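Cell setup and upkeep > Drive caddy keeps landing crooked

slotwright
Our cell at Grumstead puts parts into an old Dell tower lying on its side. CPU and memory sit on a printed fixture next to it, and those I can live with. The hard drive in its blue caddy is my problem. It goes in tilted, rubs the drive cage and stops. I've re-taught the approach 16 times and have learned mostly humility.
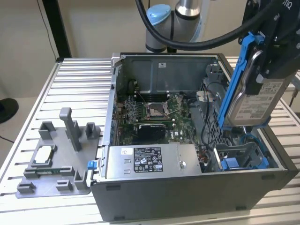

Olesia Vasylenko
Stop re-teaching. Clamp the tower first. If the case moves 2 mm when the caddy touches it, you're teaching a point that has already left.

slotwright
It's clamped now. It was not clamped this morning, and we will not be discussing that. Next suspect is the grip. I pick the drive up by the end with the connectors, and the long fingers give it plenty of room to swing. 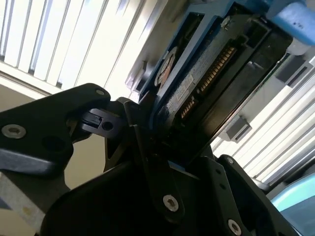 Sieglinde Hagedorn
I don't agree with Olesia. A clamp hides a bad grip until November, when somebody swaps the tower. Check the finger screws, then check that the caddy sits the same way in the fixture every time. My Gilletti cell had one loose screw and I blamed the software for 3 weeks.

Olesia Vasylenko
One loose screw doesn't make clamping wrong – do both. And slotwright, post the fixture from the wrist camera.

slotwright
Fingers open, lined up with the blue part:

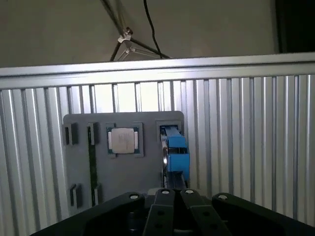
Fixture plate from the wrist camera, processor in its pocket near the top

Sieglinde Hagedorn
I'd print the tall holder again, tighter. Then come in straight above the cage, stop, and go down slow.

slotwright
New holder is on the printer. Meanwhile I added the stop and cut the speed on the last stretch. Will run it 100 times before I say anything cheerful. 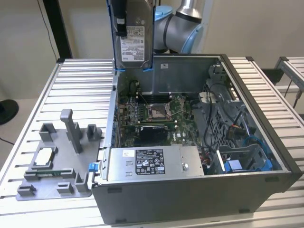

Caddy upright at the edge of the case

Olesia Vasylenko
Leave the clamp on.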